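Does the new tracker earn its keep?

Foseneck has put out version 4 of its hand-tracking package, and the release note makes a large claim. It says the software can now recover the path of a hand-held gripper from a head camera in ordinary rooms, with no cleanup afterward. We've heard that before, from Foseneck and from others, so Dalal Qaisi ran it on our own recordings before anyone got excited.

She used 693 clips, all of them people handling small things on tables, shelves and dressers. The old version, with our patches, was the baseline. On plain surfaces the new one is better, and I'll give them that. The paths are smoother and the orientation no longer flips when a marker cube turns edge-on to the camera. It also installs without a fight, which is more than I could say last year.

Smooth is a slippery word, though. A filter can make any path look lovely by throwing away the parts it doesn't like. Keith Pirihi plotted the raw poses next to the finished ones and found 123 clips where the tracker had bridged a gap with a guess and still reported full confidence. For a viewer that might not matter. For a policy trained on those paths it matters a great deal, as the guess goes in as if somebody's hand had really gone there.

Then there are mirrors. The release note has one line on reflective surfaces, saying they are "handled." How, it doesn't say. A reflected marker has its pattern reversed, so a strict detector ought to reject it, and mostly this one does. The trouble comes one step later, in the part that finds hands and objects without using the markers at all. 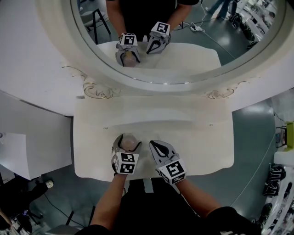 With two grippers on the near side of the glass and two more behind it, the object stage has to decide which jar is the one being held. We'd like it to say so when it can't decide. Right now it picks one, and the output file has no field for doubt.

Foseneck's answer, when Dalal wrote to them, was that users can mask the glass by hand. We can, but hand masking is the cleanup we were told we could skip. The Escobar loader doesn't read their mask format either, so there's a converter to write first.

For now we're staying on the patched version for anything that feeds training. The new one is on the shared machine for people who want to try it, under its own name so it can't be picked up by mistake. If you do try it, keep the raw poses and send Keith the clips that look too good. He's going through them on Thursday.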